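## 4. Mise en place et réglage du caisson à tiroir Millo

La présente section s'adresse aux personnes chargées de l'installation du caisson dans les locaux de l'établissement. Elle suppose que le déballage décrit à la section 3 est terminé et que le bordereau de livraison a été rapproché de la commande. Le caisson est un petit meuble en bois, de forme cubique, destiné à être posé sur une table ou sur un plan de travail. Il comporte un tiroir sur glissières à billes et, sous celui-ci, une niche ouverte en façade.

Version applicable au 10/07/2020. Elle remplace la notice antérieure, dont les exemplaires papier doivent être retirés des classeurs.

### 4.1 Choix de l'emplacement

1. Retenir une surface plane, rigide et sèche. Les plateaux posés sur tréteaux ne conviennent pas.
2. Vérifier que le plateau ne présente ni jointure ni différence de niveau à l'endroit où le caisson sera posé. Lorsque deux tables sont accolées, le meuble repose entièrement sur l'une d'elles.
3. Prévoir devant la façade un dégagement au moins égal à la course du tiroir, augmentée de la saillie de la poignée.
4. Éloigner le caisson des radiateurs et des fenêtres exposées au plein soleil. Le bois clair fonce à la lumière, et une face laissée longtemps à l'ombre d'un autre meuble gardera une teinte différente.

Le caisson peut être orienté tiroir vers l'utilisateur ou tiroir vers le côté. La seconde disposition est préférée dans les bureaux de consultation, où le plateau est peu profond.

**Remarque.** Le fil du bois est vertical sur les faces latérales. Lorsque plusieurs caissons sont alignés, de légers écarts de teinte et de dessin d'un meuble à l'autre sont normaux et ne donnent pas lieu à échange.

### 4.2 Préparation du plan de travail et manipulation des pièces

Essuyer le plateau avec un chiffon doux et propre. Un grain de sable suffit à marquer durablement un revêtement blanc mat, et les traces apparaissent surtout en lumière rasante. Les pièces en bois se saisissent à pleine main, par les chants. Les pièces métalliques noires ne doivent pas être traînées sur le plateau ; elles se soulèvent et se reposent.

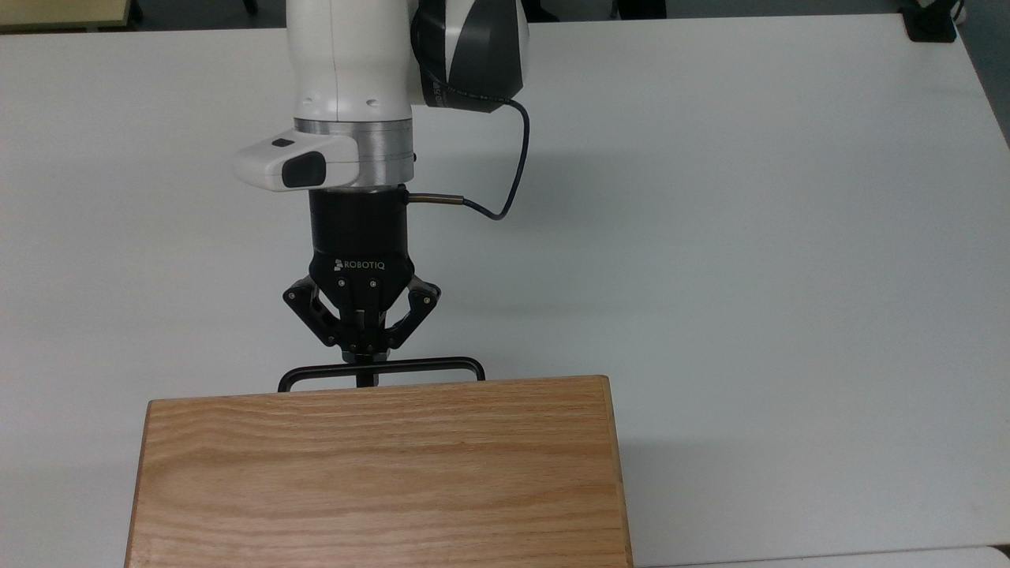
Les vis et les petites fixations sont rangées dans une coupelle dès leur sortie du sachet. Il est demandé de ne pas les mélanger avec celles des étagères Viven, dont le filetage est voisin mais dont la longueur diffère. Une vis trop longue traverse la façade du tiroir.

**Attention.** Ne pas utiliser de visseuse électrique pour la fixation de la poignée ou des glissières. Le serrage final se fait au tournevis, à la main.

### 4.3 Mise en place du caisson

1. Soulever le caisson par les deux côtés, tiroir fermé et maintenu par le ruban de transport.
2. Le poser d'abord sur son arête arrière, puis l'abaisser lentement vers l'avant.
3. Contrôler l'assise en appuyant successivement sur chacun des angles supérieurs. Le meuble ne doit pas basculer.
4. En cas de basculement, coller sous l'angle concerné une pastille de feutre fournie. Ne jamais superposer plus de 2 pastilles.
5. Retirer le ruban de transport en tirant dans le sens du fil. S'il reste de la colle, la frotter avec un chiffon légèrement humide, puis sécher aussitôt.

Le ruban se décolle mal lorsque le meuble sort d'un entrepôt froid. Dans ce cas, laisser le caisson une nuit dans la pièce avant de poursuivre — en particulier pour les livraisons effectuées à partir de novembre.

### 4.4 Fixation et contrôle de la poignée

La poignée est une barre métallique noire en forme de U, montée sur la façade du tiroir. Elle est livrée posée, mais son serrage doit être contrôlé avant la mise en service.

1. Ouvrir le tiroir jusqu'à mi-course.
2. Saisir la poignée et exercer une légère pression latérale, dans un sens puis dans l'autre.
3. Si un jeu est perceptible, resserrer les vis depuis l'intérieur du tiroir, d'un quart de tour à la fois et en alternant.
4. Refermer, puis vérifier que la poignée est parallèle au bord supérieur de la façade.

**Attention.** Le caisson ne se déplace pas en tirant sur la poignée. Celle-ci est prévue pour l'ouverture du tiroir et ne supporte pas le poids du meuble.

Lorsque la vis tourne sans serrer, ne pas insister. Déposer la poignée, garnir le perçage selon la procédure de la section 6 et laisser prendre la colle avant de remonter. Les demandes de poignées de remplacement sont adressées à Hülya Dönmez, service des équipements, en indiquant la référence 212 et le numéro porté sur le bordereau.

### 4.5 Réglage du tiroir

Le caisson du tiroir est en bois plus pâle que le corps du meuble. Les glissières courent le long du bord inférieur de ses côtés. Elles sont graissées en usine et n'ont pas à l'être de nouveau lors de l'installation.

1. Ouvrir le tiroir lentement, en le tenant par le milieu de la poignée. Le mouvement doit être régulier, sans point dur.
2. Regarder le jour entre la façade et le corps du meuble, tiroir presque fermé. Un écart de 2 mm est admis entre le côté gauche et le côté droit.
3. Si l'écart est supérieur, desserrer légèrement les fixations de la glissière du côté le plus fermé, ramener la façade en position, puis resserrer.
4. Ouvrir et fermer plusieurs fois le tiroir à vide, puis contrôler de nouveau l'écart.
5. Reprendre le contrôle avec une charge. On utilisera pour cela une ramette de papier entamée ou un objet comparable, placé au centre du fond.

Un tiroir qui accroche en fin de course n'est pas forcément mal réglé. Il arrive que de la sciure d'emballage se soit déposée dans le rail. La retirer à l'aide d'un pinceau sec, sans souffler en direction des billes.

Un léger bruit de roulement est courant sur un meuble neuf. Il s'atténue en général après environ 100 ouvertures. S'il persiste, ou s'il s'accompagne d'un frottement du bois, consigner l'observation sur la fiche de suivi et la transmettre à Bent Bjarnason.

**Attention.** Ne pas laisser le tiroir ouvert lorsque le meuble n'est pas utilisé. Le tiroir étant peu profond, il ne doit pas non plus être rempli au-delà du bord supérieur de ses côtés : les documents qui dépassent se coincent sous le dessus et bloquent l'ouverture.

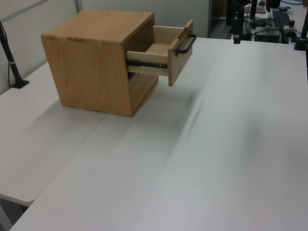 **Peut-on poser un objet lourd sur le dessus du caisson lorsque le tiroir est ouvert ?**

Le dessus est plat et peut recevoir un objet usuel tel qu'un téléphone ou une lampe de bureau, mais toute charge plus importante doit être posée tiroir fermé. Une fois l'objet en place, ouvrir le tiroir à mi-course et contrôler de nouveau l'assise selon le point 4.3.

### 4.6 Utilisation de la niche inférieure

La niche située sous le tiroir est ouverte en façade et ne comporte ni porte ni séparation. Elle reçoit les objets d'usage courant qui n'ont pas à être mis sous clé. Les documents nominatifs n'y sont pas admis.

1. Fermer le tiroir avant de charger la niche.
2. Placer les objets les plus lourds au fond.
3. Laisser un espace libre entre le haut des objets et le dessous du tiroir.
4. Ouvrir le tiroir une fois pour s'assurer que rien ne frotte.

Les boîtes de classement Başaran du petit format ont été retenues pour cet usage. Les autres formats seront essayés avant toute commande groupée. L'utilisation de la niche comme support de multiprise est interdite.

### 4.7 Entretien courant

Dépoussiérer le bois au chiffon sec, dans le sens du fil. Pour une tache, utiliser un chiffon à peine humide et essuyer sans attendre. Les produits à base d'alcool, les tampons abrasifs et les cires colorées sont exclus. La poignée se nettoie de la même manière ; les traces de doigts sur le métal noir partent à l'eau claire.

Les rails sont contrôlés une fois par an, tiroir ouvert, à la recherche de poussière ou de fixations desserrées. Le passage de l'aspirateur est permis avec l'embout à poils.

**Remarque.** Les agents d'entretien n'ouvrent pas les tiroirs. Le nettoyage intérieur incombe à l'utilisateur du poste.

### 4.8 Réception de l'installation

L'installateur remplit la fiche de réception et y porte les éléments suivants :

- emplacement du caisson et orientation du tiroir ;
- nombre et position des pastilles de feutre éventuelles ;
- état de la poignée après contrôle ;
- écart relevé en façade, à gauche et à droite ;
- défauts d'aspect constatés sur le bois avant mise en service.

La fiche est signée par l'installateur et par l'utilisateur du poste. L'original est remis à Anneliese Petersen ; une copie reste dans le tiroir jusqu'au premier contrôle annuel. Pour les caissons livrés par l'entrepôt Ponier, joindre également l'étiquette détachable du carton.

Les réserves sur l'aspect du bois ne sont plus recevables une fois la fiche signée. Celles qui portent sur les glissières peuvent être formulées à tout moment auprès de Kevser Yalçınkaya ou, en son absence, de Hacer Keskin.

Pour le démontage et le transport vers un autre local, voir la section 5.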